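What the quote leaves out

A tile distributor goes shopping for a two-fingered machine and finds the arm is the cheap part

The first quote Hiba Chamoun got for a robot fit on one page. She liked that. One page, one price, a line for freight, a line for tax. She had it taped up beside the kettle in the warehouse office for most of a winter.

The second version ran to eleven pages. That one's in a binder.

Chamoun runs operations at Prerner, a family-sized distributor of stone and large-format tile, a showroom out front and a warehouse behind. The firm has started a side business doing in-home viewings. Customers want to see a sample panel in their own light, next to their own furniture, before they spend money on a whole floor. Fair enough. But somebody has to carry the panel in, stand it up, turn it, take it out again. Two somebodies, usually. Backs go. Corners chip.

So: could a machine do the standing and turning part? And what would it cost, all in?

The all in is what this story is about.

Start with the arm

Everybody starts with the arm. It's what the brochures show. Prerner looked at three suppliers and got serious with two – Drastonska, who sell a wheeled base with a pair of arms as a package, and Vestergaard, who sell the arms and leave the rest to you.

The Vestergaard number was lower. Of course it was. No base, no head camera, no training, and a support plan priced by the call. By the time Chamoun had added it all back in, the two were close enough that she stopped comparing them on price.

"I wasted a month on the sticker," she says. "I'd have been better off asking both of them what they charge for a fingertip."

She did ask, later. A replacement set of fingers from one supplier was $500. From the other it was $879, but that came with the cable and the mounting hardware, and the first one didn't. Cables matter more than you'd think. They snag. They rub. Budget for them as a consumable, same as you would forklift tires.

Try it in a real room

Prerner's best decision, by Chamoun's own telling, was refusing to sign anything off a warehouse demo. Warehouses are wide and plain. Living rooms have stools in them. The trial she negotiated with Drastonska was a paid one, in furnished rooms, with the fee coming off the purchase price if they went ahead. It started in November and ran a few weeks longer than planned. 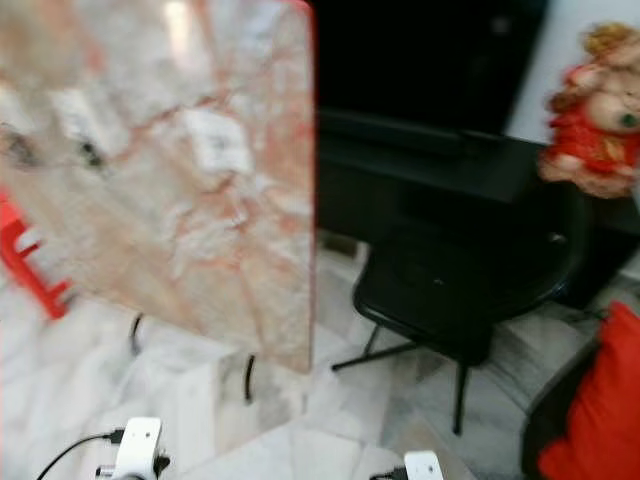

Robot's-eye view: a pink-veined marble-pattern panel stands in a living-room corner, both gripper fingers open and clear of it.

The rooms taught her what to write in the spec. Floor finish, for one. Polished floors throw light back up at the cameras, and her first draft hadn't mentioned floors at all. Width of the gap between furniture. Height of the lowest thing the base might bump. What counts as a success – upright? upright and facing the customer? upright, facing the customer and done before the coffee's cold?

She ended up with a two-page list and sent it to both suppliers. One answered every line. The other sent back the brochure again.

Speed was the other lesson. Anything the machine looks at while its head is moving comes out blurred, so it moves, stops, looks, moves. Slow. If your business case depends on it keeping pace with a person, redo the business case. Prerner's did, and they redid it.

Where the money went

I asked Chamoun if I could print her budget. She said no to the totals, yes to the headings, and yes to a few of the smaller numbers. In the order they annoyed her:

Trial fee. Credited back, but you still have to find the cash up front, and it came out of a marketing budget that then had nothing left for spring.

Insurance. Her broker had never written a policy for a machine working inside a customers' home. It took two tries. The added premium for the trial was $1,247, and she's been told not to expect it to drop till there's some claims history.

Sample stands. Not in anyone's quote. The old ones were made for people, who'll forgive a wobble. She ordered new ones from Suvex, a small metal shop, with a minimum order of $1,000. More than she needed. The extras are in the showroom now.

Transport. The van needed a ramp and tie-downs. Then it needed a better ramp.

Staff time. The big one, and the one most likely to be left off. Somebody has to set up, watch, reset, write down what happened. During the trial that was a full-time job and a bit. Chamoun had pencilled in a quarter of that.

Software. An annual fee, starting in year two. Read the page where it says what stops working if you don't pay it.

Rent, buy or wait

There's a case for each and she's argued all three with her own family over dinner.

Buying gets you the lowest cost over five years, if you believe the machine will last five years and the supplier will too. Ask what happens to parts if the company's sold. Get it in writing. Drastonska agreed to hold spares for a set term, Vestergaard wouldn't put a number on it.

Leasing costs more but the upgrade risk is theirs. Watch the damage clause. The first lease Chamoun saw had the customer paying for wear on the fingers, which are the part meant to wear.

Waiting is free, mostly. You keep paying people to lift, and you keep paying for chipped corners. She put a price on those too, from two years of write-offs, and it was bigger than she'd guessed. Do that sum before you call any supplier. It takes an afternoon and it tells you what your ceiling is.

A few things she'd tell another small firm, scribbled down as we walked back through the racking:

Ask for the cost of the second year, on its own, in one figure.

Have your own heaviest and lightest samples at the demo. Not theirs.

Find out who picks up the phone at seven in the morning.

Hold back part of the payment until it's worked in rooms you chose.

Keep a contingency. Hers was ten percent and it was gone before the ramp.

The decision

When I visited, the binder was on the desk and the purchase order was not signed. Prerner is leaning toward a one-year lease with an option to buy, one machine, in-home viewings only, with a staff member along on every visit. The staff member isn't a savings, she's clear on that. One person in the van instead of two is the saving, and on her numbers it covers the lease in a busy month and doesn't in a slow one.

January is slow. She's asked Drastonska if the payments can be seasonal, lower in winter and higher in summer, the way her cousin pays for a skid steer. They said they'd never been asked. They're going to get back to her.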